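グリッパ先端のカメラ視点がナナメになる件（シミュ側セル設定）

Jarnaslow セル板 ＞ 保守・セットアップ ＞ スレ 返信8件

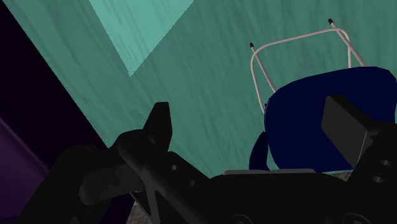
手先カメラのシミュ画、下半分ほぼグリッパ。奥の紺のが対象物

1 ：trima_minarai
急ぎですみません。セルのシミュ、手先カメラの取付を直してるんですが壁が斜めに走ってて、水平がどこか分からんです。
あとグリッパが写りすぎ。対象の紺色のやつ(白パイプ枠の)、右下が黒いブロックに隠れてます。
実機のほうは9月から動かす予定で、それまでにカメラの向きを決めたい。どこから見ればいいですか

2 ：kumitate_oyaji
まずブラケットのオフセット。角度いじるのはその後
傾いてるのがカメラなのか手首なのか切り分けた？手首の姿勢を原点に戻して、もう一枚レンダしてみて

3 ：efe_iyamu
>>1
爪の先が見えてるなら個人的には合格。左寄りで上向いてるやつですよね。つかむ瞬間に爪が見えないカメラのほうがよっぽど困る
グリッパが写りすぎって言うけど、どのくらいなら許せるのか先に決めたほうが早いかと

4 ：trima_minarai
>>2
切り分けしてないです、今やります
>>3
爪は見えてます。ただ対象が右に寄ってて、左は真っ黒。これ壁の影なのか開口なのか自分でも分かってない

5 ：kumitate_oyaji
>>3
いや合格じゃないだろ。手前の黒いのが対象に被ってるんだぞ。爪が見えても相手の端が見えなきゃ寄せられん
うちのLaxdalのセルはカメラを25ミリ上げて5度寝かせた。それで被りが減った。数字はそのまま真似すんなよ、ブラケットが違うから

6 ：efe_iyamu
>>5
上げたらケーブルの取り回しきつくなりません？ うちはそれで手首回したとき引っ張られて、コネクタ一個だめにしました。シミュだとケーブルいないから気づかないんすよね
被りは手首を回せば逃げる場合もあるし、先にアプローチ姿勢のほうを疑いたい

7 ：viorica_c
横から失礼
左の黒、照明じゃないかな。環境光を上げて1枚出せばすぐ分かる。壁なら模様が出るし、開口なら黒いまま。下のほうに紫っぽい帯あるでしょ、あれの続きがどう出るか見て
あとグリッパも黒、左も黒で輪郭が溶けてる。マスク作るつもりなら今のうちにグリッパだけ仮の色に塗っといたほうがいいです。私は蛍光ピンクにしてる

8 ：trima_minarai
戻りました
手首を原点に戻したら壁まっすぐになりました！ カメラじゃなくて手首の姿勢でした。
ただ黒いブロックの被りはまだ残ってます。オフセットは今 Flunetti のブラケットの図面の値のまま。実測してないです…
環境光はこれから。ピンクもやてみます

9 ：kumitate_oyaji
実測しろ。図面の値は取付面の基準が違うことがある。ノギスで、手首フランジの面からレンズの面まで。2回測って合わなかったら3回目
手順
・実機の電源落として、手首をロック
・フランジ面からレンズ面、あと横ずれも
・シミュのオフセットに入れて、同じ姿勢でレンダ
・そこで被りが残ってたら初めて角度
ブラケットのネジも見とけ。うちは稼働3,000時間で増し締めしてるけど、緩んでたことある。そうなるとシミュでいくら合わせても実機でずれる
>>6 のケーブルの話はそのとおり。上げるなら余長とってから。ただ姿勢で逃げるのは反対、対象の向きが変わるたびにやり直しになるぞ

trima_minarai さんが追記：ノギス借りれたので明日測ります。値出たら貼る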